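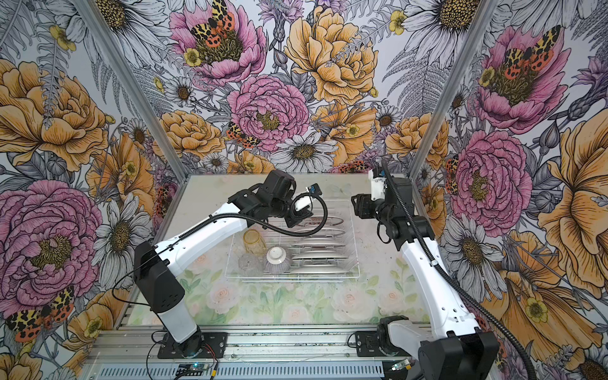
Accueil | Cahier d'atelier | Juillet | Postes | Archives | Contact

Cahier d'atelier, poste plonge / égouttage
Juillet, repris à 7 h

Repris les notes de la veille, illisibles à moitié. Je recopie ce qui sert.

Côté Galstead (la cantine), ils veulent savoir ce qu'on peut enlever à l'équipe de plonge et ce qui reste aux mains. Réponse courte pour l'instant : le rangement dans l'égouttoir, oui, un jour. Le tri à l'arrivée des plateaux, non. Personne chez eux ne demande à garder l'égouttage, c'est le geste qui casse le dos en fin de service. Par contre ils tiennent au contrôle à l'oeil, et ils ont raison.

Assiettes : le plus facile, prise par la tranche, on descend à la verticale entre les fils. Verres : rien à voir. Paroi à facettes = contact sur deux ou trois arêtes, ça pivote. Baisser l'effort de serrage avant tout, puis revoir l'angle d'approche. Pas l'inverse (fait l'inverse le mois dernier, perdu du temps).

Script Fakir relancé avec la nouvelle table de vitesses. Limite toujours à 300 mm/s près du rack, ne pas toucher sans prévenir.

A voir avec Arkmont : doigts plus larges ou patins souples ? Leur devis parle de 3000 euros pour le jeu complet, trop cher pour un essai. Demander une paire seule.

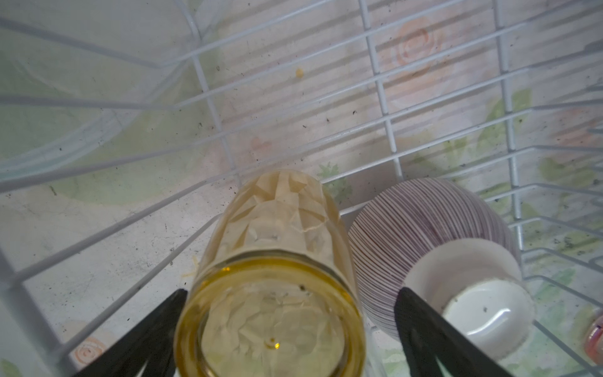
Un verre couché dans le rack, qui le reprend ?
L'opérateur du poste, à la main, bras à l'arrêt. Tant que la reprise automatique n'est pas validée on ne laisse pas le bras insister.

Suite. Discussion avec l'équipe de plonge au café. En vrac :

- peur numéro un : pas le poste supprimé, mais se retrouver à surveiller une machine toute la matinée. « Autant laver. » Noté tel quel.
- elles voudraient tourner, une heure au poste auto puis retour en salle ou en préparation. Andden dit que c'est faisable côté planning, à confirmer par écrit
- question de la prime. Pas à nous de répondre, mais il faut que quelqu'un réponde avant septembre
- le bouton d'arrêt doit être atteignable main gauche, beaucoup tiennent le panier de la droite

Dernier point à traiter en premier. Déplacer le boîtier, rallonger le cable. Bêtement simple et on l'avait pas vu.

Autre chose : la fiche de poste actuelle tient en 9 lignes et parle uniquement de cadence. Rien sur les arrêts, rien sur qui décide de relancer. Or le travail change surtout là : moins de gestes, plus de décisions. Une relance au mauvais moment c'est un bol par terre. Proposer une fiche réécrite avec elles, pas pour elles. Brouillon à faire cette semaine, je prends.

Côté brossage : essais en plus du rangement. La brosse ronde c'est bien pour la main, pour une pince moins, le dôme n'offre pas beaucoup de plat. Idée d'un manche ou d'un adaptateur imprimé. Attention à l'hygiène, toute pièce imprimée = recoins, et le service qualité de Galstead va tiquer. Voir s'il existe une matière lisse qui passe au lave-vaiselle.

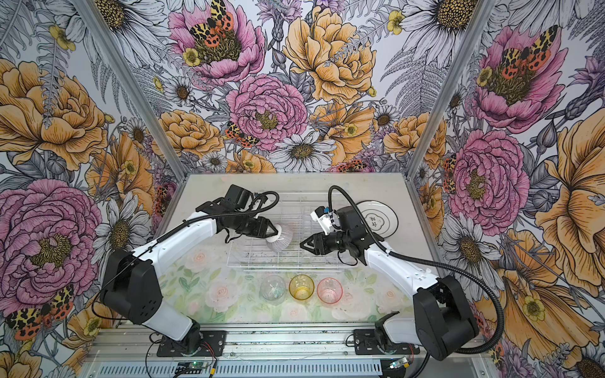
Qui change la brosse, et quand ?
La personne qui ouvre le poste, à chaque prise de service, avec une croix sur la feuille. Le bras ne juge pas de l'usure des poils.

Calibration : refaire le zéro des deux poignets après chaque démontage de pince, même si « ça a l'air bon ». Dérive constatée sur le droit, environ 7 mm en bout de course, corrigée. Serrer les câbles annelés un peu plus haut, ils tirent quand le bras se replie.

Gobelets plastique : à passer après les verres. Légers, se déforment, l'effort réglé pour le verre ne convient pas. Prévoir un profil à part dans Fakir, ne pas bricoler celui qui existe. (je l'ai dit deux fois, je l'écris.)

Reste à faire :
boîtier d'arrêt
mail Arkmont, patins
profil gobelets
fiche de poste, brouillon
relancer Andden pour la rotation, écrit svp

Ménage du plateau avant de partir. Clé de l'armoire dans le tiroir du haut.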